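Lidance Round Waste Bin, Gray

3 min read
4 comments

The Lidance is a small round waste bin for a desk, a bathroom corner or the end of a counter. It has no lid, no pedal and no inner bucket. You put a bag in it, fold the top of the bag over the edge, and empty it when it gets full.

It was drawn by Tiago Caldeira for Leitão, who also make the Zundell tray and the taller Cukent bin. The Cukent takes full-size kitchen bags and stands on the floor. The Lidance is the one to get if you want something that can sit on a table while you work and then go back under it.

Color

Gray only. A white version was sold until last October and has been dropped. We have no white ones left in the store room, and the replacement rings for them are gone too. The gray is a flat, dull shade that doesn't show dust much.

Bags

Any thin bag made for small bins will do. The Leitão bags come in pink and in clear, on a roll, and are sold separately under item 1223. They are cut a little wider than the bin so there is enough plastic to turn down on the outside. Supermarket bags with handles also work, though the handles tend to stick out.

Fitting a bag

Open the bag fully before it goes anywhere near the bin. Thin bags cling to themselves, and it is easier to get the sides apart with both hands free. Push the bottom of the bag down to the base, then turn the top outward over the edge and pull it down evenly all the way around. Leave it a bit slack. A bag pulled tight will slide back in as soon as something heavy is dropped into it.

If there is a lot of extra plastic, let it hang. The outside of the bin will be mostly covered, with a band of gray showing at the bottom.

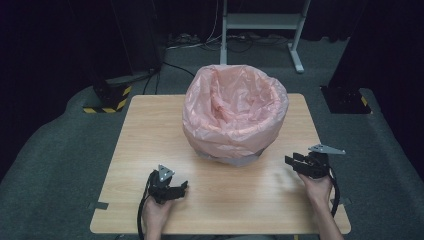

Once the bag is on, run a finger under the fold to let out any trapped air. Air under the bag makes it puff up in the middle, and light rubbish such as tissues or paper scraps will sit on top and fall out. To empty the bin, lift the folded part all the way around, gather it and tie it before taking the bag out.

Cleaning

Wipe with a damp cloth and a little dish soap. Don't put it in the dishwasher – the base can warp. Dry the underside before you set it back on wood.

Ordering

Single bins are packed in a plain carton. Offices and schools can order by the pallet, and we hold up to 1000 in stock for that. Bags are sold by the roll or in a box of 1000. Bins and bags ship from different shelves, so a mixed order may arrive in two parcels.

Returns are accepted on unused bins in the original carton. Opened rolls of bags can't be returned. If a bin arrives cracked, keep the carton and write to us with the order number – we will send another one.

Page last checked 11th September

Shared 4 times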